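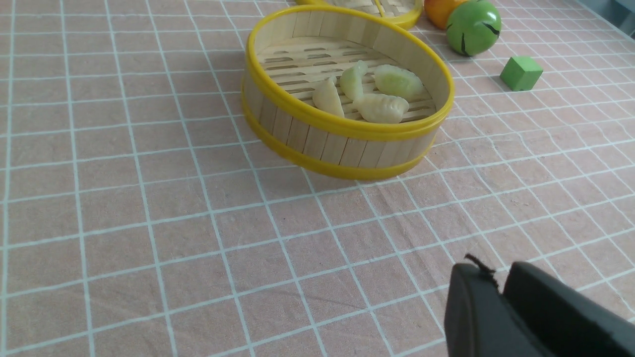

How to Clean and Store a Play Kitchen Steamer Set

Toy steamer baskets pick up more grime than most play food because the slats hold crumbs, lint and modeling dough. A full cleaning takes 30 minutes of work, plus drying overnight. Do it once a month if the set is used by a group, or every couple of months at home.

You will need:
A soft toothbrush
Two cotton cloths
A small bowl of warm water
Mild dish soap
A wooden toothpick

1. Take out all the food and sort it. Hard plastic dumplings and fruit can be washed. Anything made of foam, felt or bare wood should only be wiped.

2. Turn the basket upside down over a trash can and tap the bottom with your palm. Push anything stuck in the gaps of the floor back out with the toothpick, working from the inside.

3. Brush the slats dry first. Go with the grain and get into the corner where the floor meets the wall.

4. Add 2 drops of soap to the bowl. Dampen a cloth, wring it out hard, and wipe the bamboo. Do not soak the basket. Bamboo swells, and the bands can work loose when it shrinks again.

5. Wipe plastic rims separately. Yellow plastic shows marker and pen marks. Rubbing alcohol on a cotton swab takes most of them off, but test a hidden spot first.

6. Wash the plastic dumplings in the same water. The pleats need the toothbrush. If a piece is hollow, squeeze it gently to check for trapped water before you put it away.

7. Stand the basket on its side to dry, out of direct sun. Leave the lid off until morning.

Storage

Keep the dumplings in the basket they are served from. With 4 to a basket, a child can lift them out with play tongs without knocking the others over. Fruit and blocks go in a separate bin, or they end up on top of the dumplings and the lid will not close.

If a slat splinters, sand it with fine paper and wipe off the dust. If it has cracked through, retire the basket.

Written by Abla Hamdan. Updated in June.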